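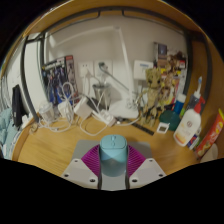

Gelomard hand-held gripper: set-up, upkeep and repair
Student project report, 21 June 2019

1. Background

The Gelomard is a hand-held gripper with two flexible ribbed fingers, driven by a servo behind a central housing. The unit was passed to this project in March with a worn left finger, play in the linkage and no written record of its settings. The aim was to return it to working order and to leave a service procedure that the next student can follow with ordinary tools.

2. Condition on receipt

The left finger had split along four ribs close to its root. The right finger was sound. Two screws on the left mounting plate could be turned by hand, and the thread of one had begun to strip. With the trigger fully released the fingertips came to rest at different heights, so thin objects were pushed sideways before they were held.

The servo itself worked. Its cable had been pinched under the base section and the sleeve was marked, but the conductors were intact. The cable was kept and rerouted.

3. Repair

Both fingers were replaced as a pair. New ones were printed in magenta flexible filament from the Plarkmont drawing set, revision 2. Fitting one new finger beside one old one was tried first and given up: the old finger was noticeably softer and the grip closed off centre.

The order of work was as follows.

Disconnect the supply before removing the housing.
Mark the servo horn and the shaft with a scriber.
Slacken all the plate screws before taking any of them out.
Lift the plates away with the fingers still attached.
Swap the fingers on the bench and refit the plates finger-tight.
Close the gripper on a flat gauge, then tighten.

The last step matters most. If the screws are tightened with the gripper open, the plates settle slightly apart at the base and the tips will not meet. The stripped thread was cut out and fitted with an insert.

4. Setting the closed position

The controller takes a position value for the closed stop. The value found on the unit was too high and held the servo against its limit, which explains the warm housing reported by earlier users. It was lowered in small steps until the tips just met without load, at 464. The setting is stored on the Dedis board and survives a power cycle -- this was checked twice.

5. Endurance check

The gripper was run through 1,000 open and close cycles without load. The closed position did not shift and no screw moved against its paint mark. One rib on the right finger showed slight whitening at the root. It was left in service and noted in the log.

A loaded test on the Tsai rig was planned but not carried out, as the force sensor was away for calibration.

6. Routine care

Wipe the ribs with a damp cloth; solvent makes the filament tacky. Check the paint marks before each session. Look at the finger roots under a lamp, bending each rib gently. Replace both fingers at the first split, and repeat section 4 afterwards.

Spare fingers and the flat gauge are kept in the box with the controller.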